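Gathering Simulated Drawer Examples for a Learning Robot Arm
Project report, Lovely Bautista and Edgardo Ignacio. Supervisor: Dolores Benavides. Nov 5, 2019 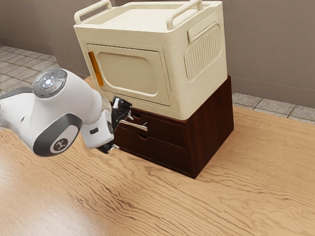

Our project is part of Diravby, the work in our department on teaching an arm to do small household jobs by showing it many examples. Our share was the examples for one job, opening a drawer. We did all the collecting in simulation, and the task was limited to cabinets which have no knob and no handle bar. The wooden cabinet with two drawers is our main object, and each drawer has only a half-moon cut in its top edge, so a finger of the gripper must come to the gap at the top of the drawer front before any pulling can start. On top of the cabinet we kept the cream storage box, because we wanted the arm to learn to work close under another object. The pulling itself was simple to record. Most of our time went to the approach.

1. What we were asked to deliver

The learning program, which is called Savia and was written by Shiela Lacson before we joined, needs complete examples. One example starts with the arm in its rest position and finishes when the drawer is open and the gripper has moved away. For each time step we save the positions of the joints, the opening of the gripper, the rendered view and the position of the drawer. The last one is given to us by the simulator. Savia does not see it during learning, but we need it for checking.

We were asked for examples of the upper drawer and the lower drawer in equal parts. We were also asked to change the place of the cabinet on the table between examples, so that the arm cannot only repeat one movement from memory.

2. How we collected

We steered the arm by hand with a controller, looking at the rendered view on the screen. Edgardo steered in the mornings and I steered in the afternoons. Before every example a small script moved the cabinet and turned it a little. In the first version of the script the storage box was not moved together with the cabinet, and it fell down on the table when the simulation began. We repaired this by placing the box after the cabinet had settled.

The first week we did only practice. It is difficult to judge depth on a flat screen, and we often stopped too early in front of the drawer or pushed the finger against the wood. Shiela advised us to steer in two parts: first bring the gripper to the correct height beside the cabinet, then go in slowly. After this our movements became much more regular.

3. Which examples we kept

In total we recorded 989 examples. An example was refused if the drawer did not open far enough, if the storage box slid from its place, or if the person steering waited without moving for a long time. The last rule was added in February, after Savia had learned our waiting. In front of the drawer the arm stopped and did nothing, exactly as we did when we were unsure.

We also had a discussion about corrections. Edgardo wanted to refuse all examples in which the finger missed the gap and tried again. I wanted to keep them, for the reason that the arm will also miss sometimes and must know what to do then. Dolores Benavides decided that we keep them if the second try is good, and that we mark them with a separate label. I think now that this was correct, but we have not made a proper comparison.

4. Checking

After every 50 recordings we replayed the whole group at high speed and read the notes together. This was boring work, but it showed us one serious mistake. For two days the values for the gripper opening were saved one step too late. In the replay the finger seemed to close after the drawer was already moving. We recorded those days again.

5. Problems which remain

The lower drawer examples are weaker than the upper ones. The arm comes down near the tabletop, and both of us steered too carefully there, so the movements are slow. The light in the simulation is also always the same. The wood grain of the table changes nothing for the task, but we do not know if Savia uses it to find its position, and it should be tested with other table surfaces.

We thank Edgardo Lagman for lending us his controller and for explaining the simulator to us more than once.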